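How to paint a wall dark grey without it looking patchy

Dark grey walls have been in every magazine for years, and most of the advice that comes with them was written by people selling paint. I have done four rooms this way, three of them badly to begin with, so treat what follows as notes from someone who has had to redo things. I don't believe in one-coat paint. I don't believe in paint that needs no preparation either, whatever the lid says.

First, decide whether you want a flat finish or a mottled one

Shops will tell you a dark colour "hides a multitude of sins". It hides scuffs from a distance. It does nothing for bad filling, and with a lamp near the wall every ridge shows up twice as clearly as it would in white. If your plaster is rough and you can't face skimming it, you may be happier with a finish that is meant to look uneven. If the plaster is good, go flat and save yourself the bother.

Preparation

Wash the wall with sugar soap and rinse it. Leave it overnight. Fill the holes, let the filler go hard and sand with 100 grit, then run your palm over each patch with your eyes shut. Your fingers are better at this than your eyes. Wipe the dust off with a damp cloth and stop there - the sticky dusting cloths sold for the job left a film on my wall in Pronham, and the first coat pulled away from it in little circles.

Bare filler needs a thin coat of primer or it will drink the paint and dry to a different shade. Most of the patchy walls I have been asked to look at came down to this. The owners had all been told to buy a dearer paint. 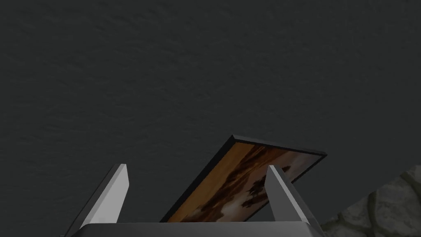
On tinted primer I have gone back and forth. The claim is that a grey primer saves you a coat of the top colour. In my back bedroom it did. In the hall it made no difference at all, and the tinted tin had cost me 22 pounds. If the old wall is white or cream I would use it. If it is already a middling colour, don't bother.

The first two coats

Buy all your paint at once and mix the tins together in a big bucket. Two tins with the same number on them can still differ a little, and in dark shades you will see the join.

Cut in along the top and down one corner with a brush, then roll that stretch while the edge is still wet. Don't cut in the whole room first. Plenty of guides say to, and it gives you a border like a picture mount. Work across the wall in strips, roll from top to bottom, and finish each strip with one light stroke in the same direction. Then leave it alone. It will look dreadful as it dries.

The tin may say two hours between coats. I wait until the next day, having once rolled the first coat straight back off a wall in July.

If you want the mottled look

Mix a small amount of the wall colour with a slightly lighter grey, and thin it with a splash of water. Dab it on with a damp sea sponge, turning your wrist as you go, then soften it with a dry brush before it sets. Stand back often. Keep the two greys close together, closer than seems sensible in the tub. Too far apart and you have a wall from a 1990s wine bar.

There are ready-made kits for this, and the sets I have looked at come to a sponge, a leaflet and a small pot of grey. Make your own.
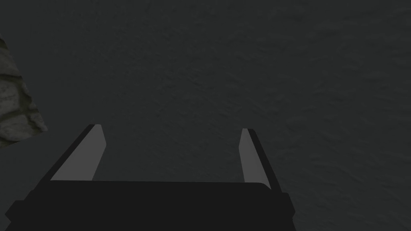 COSTS AND QUANTITIES

My living room in Fistholm came to 138 pounds, including rollers and filler, and took 18 hours spread over a long weekend and one evening. I bought too much sandpaper and not enough masking tape. Paint calculators always seem to allow for one more tin than I use on smooth walls, and one fewer on rough ones, so ask whether the shop will take back an unopened tin. Many won't if it has been mixed to order.

Cheap roller sleeves shed fluff, and fluff shows in charcoal far more than in cream. Buy one decent medium-pile sleeve and wrap it in cling film overnight between coats.

Touching up

Keep a jam jar of the mixed paint with the date on the lid. Dab small marks with an almost dry sponge. A brush leaves a shiny spot on matt paint, and you will spend the next year looking at it. For anything bigger than your hand, repaint from corner to corner.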